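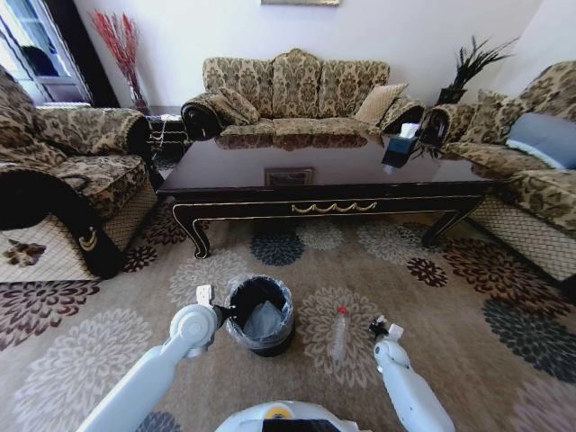 Flasche und Mülleimer auf dem Teppich, linker Greifer neben dem Eimer.

Flasche in den Eimer: Aufgabe per Fernsteuerung vorführen

Stand 2020-07-08, geschrieben zwischen zwei Durchgängen, Korrekturen bitte an Paraschiva Lungu.

Gilt für alle, die im Projekt Brumar Vorführungen aufnehmen. Wer den Kurs im Januar gemacht hat, kann bei Schritt 3 einsteigen.

Was ihr braucht
- Roboter geladen, beide Arme referenziert
- Fernsteuerung gekoppelt, Not-Halt in Reichweite (nicht auf dem Sofa ablegen!!)
- kleiner Mülleimer mit Beutel
- leere Plastikflasche, Deckel drauf

1. Aufbau
Eimer und Flasche auf den freien Teppich vor den Couchtisch. Beides so nah, dass die Arme nicht ganz gestreckt sind. Beutelrand über den Eimerrand schlagen. Flasche liegend, nicht stehend. Lage bei jedem Durchgang ein bisschen ändern, auch mal quer.

2. Ausgangshaltung
Arme nach vorn, Greifer offen, nichts berührt den Boden. Kurz warten, bis die Anzeige ruhig ist. Dann erst Aufnahme starten.

3. Eimer sichern
Linker Arm an den Eimer, von der Seite, sanft. Der soll nur stützen. Zu viel Druck und der Eimer wandert, dann muss der rechte Arm hinterher und die ganze Bahn ist krumm. Alternativ erst die Flasche greifen und danach stützen, geht auch, aber bitte innerhalb einer Serie nicht mischen.

4. Flasche greifen
Rechter Greifer von oben, Finger quer zur Flasche, etwa in der Mitte. Nicht am Deckel. Langsam schliessen, bis die Wand leicht nachgibt, dann stopp. Rollt sie weg: ruhig nachsetzen und weiter aufnehmen. Solche Korrekturen sind nützlich, die wollen wir im Datensatz haben.

5. Anheben und rüber
Erst hoch, dann zur Seite. Wer schräg zieht, bleibt am Eimerrand hängen. Tischkante im Blick behalten, der Ellbogen kommt da schneller hin als man denkt.

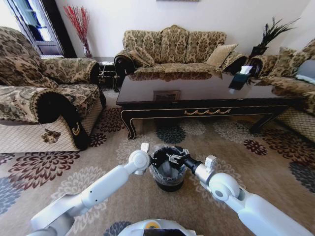 6. Loslassen
Greifer über den Rand, Finger ein Stück in die Öffnung, dann auf. Nicht werfen lassen. Beim Rausziehen aufpassen das kein Finger den Beutel mitnimmt. Falls doch: Greifer wieder runter, ganz öffnen, senkrecht hoch. Linker Arm bleibt am Eimer bis der rechte frei ist.

7. Zurück und Stopp
Beide Arme in die Ausgangshaltung, Aufnahme beenden. Durchgang gleich bewerten: gut, brauchbar, weg. Nicht auf abends verschieben.

Wie viele?
12 Durchgänge pro Serie, dann Pause. Im Raum Perkdale haben wir bisher 700, Ziel sind 2.000. Nach der Pause Kopplung neu prüfen.

Häufige Fehler
Ruckeln beim Absenken: Skalierung an der Fernsteuerung runter.
Verzögerung im Bild: Aufnahme abbrechen, nicht blind weiterfahren.
Greifer schliesst nicht ganz: Nullpunkt neu setzen, steht in der Younis-Anleitung auf Seite 33.
Arme kreuzen sich: zurück auf Anfang, Durchgang löschen. Nicht rausfummeln.

Dateien
Ordner nach Raum und Serie bennenen, keine Leerzeichen. Hochladen macht Soledad Lindgren, also bitte nichts selbst verschieben. Verworfene Durchgänge trotzdem drin lassen, nur markieren.

Der Ablauf für Cullthorpe (gleiche Aufgabe, höherer Eimer) kommt als eigene Seite, sobald die Greifhöhe geklärt ist.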